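Cuaderno de taller – proyecto Grarnisel
Diciembre de 2023

Sigo con las demostraciones a mano. Resumen de dónde estamos, para quien abra esto sin haber leído lo anterior: la política entrenada en agosto con datos de teleoperación se queda corta en la aproximación, y desde Hedegaard nos propusieron pasar a la pinza de mano y grabar mucho más deprisa. Más deprisa sí que va. Que sirva para algo está por ver.

El lote tiene ahora 1.987 demostraciones brutas. Tras el filtro quedan 1.777. El objetivo que figura en el plan es 3.000 y sigo sin encontrar de dónde salió esa cifra. En el documento de Grosley aparece sin justificar, y en el nuestro aparece copiada del de Grosley. No voy a grabar hasta 3.000 solo para rellenar una celda. Propongo parar en 2.000, entrenar, medir y decidir entonces.

Lo que descarta el filtro: pérdidas de seguimiento y episodios en los que el cierre de los dedos no quedó registrado. No descarta las demostraciones malas. Una demostración en la que dudo, retrocedo y vuelvo a entrar pasa el filtro sin problema, y el modelo aprenderá a dudar conmigo. En el lote de agosto ya se notaba, con ese vaivén antes de cerrar que al principio achacamos al controlador. Le dedicamos días al controlador. Estaba en los datos.

Tarea: coger piezas pequeñas y dejarlas en los compartimentos de un organizador de plástico. Sobre el papel es fácil. Tres cosas que me preocupan:

1. El plástico translúcido. Las paredes dejan ver la mesa y el borde real del compartimento no destaca gran cosa. Yo sé dónde está porque miro desde arriba con mis dos ojos; la cámara de la pinza no tiene esa ventaja. Me temo que parte de lo que enseño no se puede deducir de lo que se graba.

2. La posición de partida. Tiendo a empezar siempre desde el mismo lado, con los dedos abiertos y el organizador lejos. Miré una tanda seguida y el arranque es casi calcado de un episodio a otro. Eso no es variedad por muchos episodios que haya.

3. La fuerza. Con la mano noto cuándo la pieza está sujeta y aflojo. De eso no queda nada en el registro, solo la apertura.

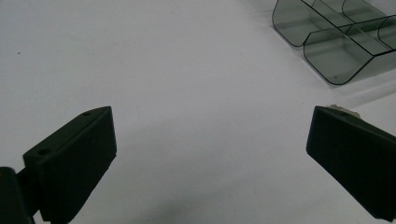 Vuelvo al punto 2, que es el único que puedo arreglar yo sin pedir nada. A partir de la próxima tanda: cambiar el organizador de sitio cada pocos episodios, girarlo también, y entrar desde la izquierda aunque resulte incómodo. Ya probé un rato y me salen peores, más lentas, con la muñeca forzada. Las guardo igual, en carpeta aparte, para poder entrenar con y sin ellas. Si luego no hay diferencia, me callo.

Sobre la comparación con la teleoperación. En la reunión se dijo que la pinza de mano «da datos más naturales». Natural para mí, desde luego. El brazo tiene límites de articulación que mi codo no tiene, y nadie ha comprobado cuántas de estas trayectorias son alcanzables en la celda. Pasé unas cuantas por la cinemática inversa y alguna se sale, sobre todo en los giros finales sobre el compartimento del fondo. Antes de entrenar habría que pasarlas todas. Pendiente, y lo pongo por delante de grabar más.

También discutible: la demo de Durimdale que se reenvió la semana pasada. Se ve un éxito detrás de otro, muy bonito, pero no dicen cuántos intentos hubo ni si movieron el organizador entre medias. Sin eso no la uso como referencia. Agradecería que no se cite en el informe – al menos hasta que contesten al correo.

Calibración: repetida antes de empezar la tanda y otra vez al terminar. La apertura medida con los dedos cerrados no vuelve exactamente al mismo valor. Puede ser holgura de la unión, puede ser el ajuste. He marcado el soporte con lápiz para ver si se desplaza. Si se desplaza, hay que revisar todo lo grabado desde el último apriete, y no tengo apuntado cuándo fue. Culpa mía, a partir de ahora va en la cabecera de cada sesión.

Pendiente:
– pasar las 1.777 por el comprobador de alcance
– separar a mano los episodios con vaivén (buscar inversiones de velocidad antes del cierre, el umbral ya lo veré)
– preguntar a Hedegaard si su cifra de éxito cuenta los reintentos
– repetir la medida de apertura con la pinza fría y después de una hora de uso
– evaluación en el brazo real con el organizador en posiciones que no estén en los datos, decididas antes de entrenar y por alguien que no sea yo

Hasta tener lo primero no grabo más. La configuración del entrenamiento queda como estaba en agosto, sin tocar nada, para poder comparar.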